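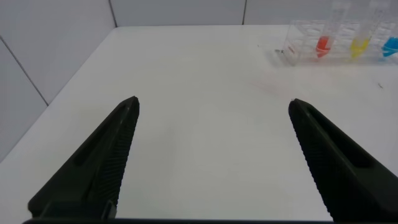

Ticket 3557
Queue: Lab Automation, Sample Prep
Site: Rengate, second floor
System: Sturanden tube handling cell, station 2
Opened: 13 November 2024
Priority: Medium
Status: Open, workaround in use
Assigned to: Harvey Gagnon

Summary
Cell stops mid-run with error 1988 (grip width out of range) on the pick from the source rack. Operator has to clear the fault and restart. Happens several times per shift on station 2. Station 1 runs the same program and is not affected.

Reported by the day shift bench team
The arm goes to the rack, closes, and faults before lifting. The tube stays in the rack. Pressing Resume does nothing; we have to press Clear, send the arm home, and start the rack again from the first position. The tubes already moved are then flagged as missing and have to be skipped by hand. Before the cell went in, one of us would do the rack with a pipette and a clipboard and be done before lunch. Now the same person stands next to the cell waiting for it to stop. Please advise.

Log

08:40 HG
Pulled the controller log. All 1988 faults are on the pick move, none on the place move. Measured width at fault is slightly larger than the taught width for the conical tubes. Upper limit was tightened in August when we changed the tube supplier to Penner.

08:55 HG
Asked the bench which rack positions fail. Answer was "the ones at the back, mostly." Log does not record position with the fault. Turned on verbose logging for station 2.

09:30 HG
Checked finger alignment with the gauge block. Both fingers within tolerance. Ribbed gripping surfaces inspected with a loupe, no missing ridges. Wiped both with isopropyl anyway. Opened and closed 100 times with nothing between the fingers, no fault, repeatable to the last digit.

10:15 HG
Ran the dye test on station 2 (colored water, no samples). Fault on the second pick. Verbose log shows the arm reached the taught point, so this is not a motion problem. Width reading was high before the fingers had finished closing. The check is being made too early.

10:50 HG
Compared parameter files. Station 1 has a settle delay after the close command. Station 2 has the same line but the value is zero. File header says it was last saved from the teach pendant, user "shared." There is no way to tell who that was or if they meant to do it.

11:20 HG
Copied the delay from station 1. Dye test again, full rack, no fault. Second rack, one fault at the last position. Better, not fixed.

11:35 Bench team
Can we go back to manual for the afternoon? There is a batch due and we would like to know before people take their breaks.

11:40 HG
Yes. Station 2 is off the schedule until tomorrow morning. Put the batch through station 1 and do the overflow by hand. The manual procedure is still valid and is in the binder. Note that the two newest hires were trained on the cell only and are not signed off for manual transfer, so please do not assign them to the overflow. I have raised this with the training lead as a separate item.

13:10 HG
Last-position fault reproduced. The rack shifts when the arm pulls the neighboring tube, and the last tube ends up leaning. The finger then closes on it at an angle and reads wide. Station 1 has a locating stop screwed to the table. Station 2 does not. The part is on the original drawing and I can find no record of it being fitted.

13:45 HG
Ordered the stop from Gullus, part 2495. As a temporary measure, use the corner jig from the spares drawer and check it after every rack.

14:30 HG
With delay and jig in place, ran more than 20 racks' worth of picks in dye test mode. No faults.

15:05 Bench team
Thanks. Two questions. Does somebody still have to stand there? And who restarts it if it stops when you are not in?

15:20 HG
First question: no, but stay in the room until the stop is fitted. The tower light shows red on a fault and the buzzer is now on for station 2 (it was muted). Second question: any operator with a level 2 login can clear 1988 and resume. At the moment that is only me and the night lead. I have asked for level 2 for everyone on the day shift. A half-hour session is needed first — I can do it at the cell, in pairs.

Changes made
Settle delay on station 2 set to match station 1.
Verbose logging on.
Buzzer unmuted.
Login "shared" disabled on both pendants. Use your own.
Resume after Clear now starts from the failed position. It was an option in the setup menu and had never been switched on.

Still open
Fit locating stop when it arrives.
Level 2 logins for day shift.
Manual transfer sign-off for new hires.
Ask Sturanden if rack position can be added to the standard fault record, so that verbose logging can be turned off again. It fills the disk.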